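Red cabbage week

27 January 2018

I've been meaning to try the red cabbage indicator with my Year 7s since October, and we finally got round to it! Chop it, pour on hot water, leave it 11 minutes, strain. The whole corridor stank and Gintarė (next door, poor woman) shut her window AND her door.

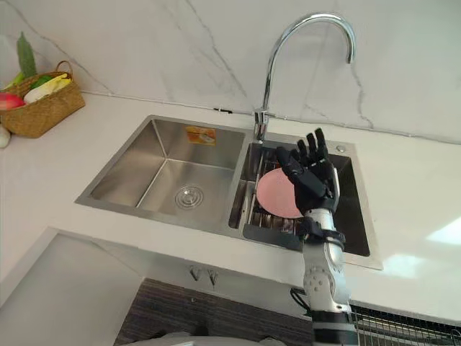
Lemon juice went bright pink, bicarb a lovely blue-green. Washing soda was the favourite by miles. Next time I'll freeze the spare in ice cube trays, as it goes off fast and smells even worse.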